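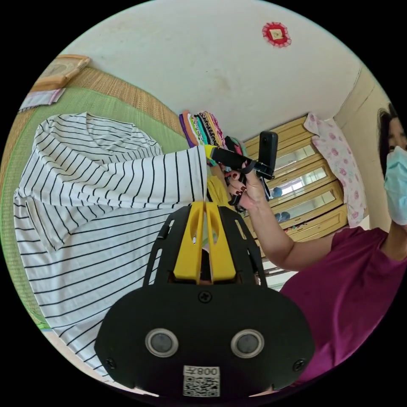
Zuter Skincare Label Set

Ingredient lists and pack claims from face and body care products, typed up from the boxes and tidied into one table. Maintained by Temitope Ekpo.

Contents

The set covers 482 products from 20 brands. Most are moisturizers, cleansers and sunscreens. Hair dye, nail products and perfume are left out.

products.csv – one row per product
ingredients.csv – one row per ingredient per product, in label order
claims.csv – short claims such as "fragrance free" or "for dry skin"
aliases.csv – spelling variants and the name we settled on

Fields in products.csv

product_id: text, never reused
brand: as printed on the pack
category: one of 6 values, listed in categories.txt
size_ml: blank when the pack gives weight only
spf: whole number, blank if none is stated
source: box, tube or leaflet

How the names were cleaned

Labels were typed by hand and then run through Rastik, our matching script, which compares each ingredient against the alias list. Anything it could not match was checked by a person. "Aqua", "Water" and "Aqua/Water" all become "water". Plant extracts keep their Latin name if the label gives one. The original text is kept in raw_name, so you can redo the matching if you disagree with ours.

Known problems

Isah products changed their labels partway through the work. Both versions are in the table – check the label_version column before counting.
Gundovum sunscreens have no claims entered yet.
Amounts are not included. Label order is only a loose guide to how much of something is in the product, and it should not be used to judge safety.

Loading

The files are UTF-8 with commas. Some raw_name cells run up to 3000 characters, so turn off any column width limit in your import tool.

Changes

December: merged duplicate rows for travel sizes, added label_version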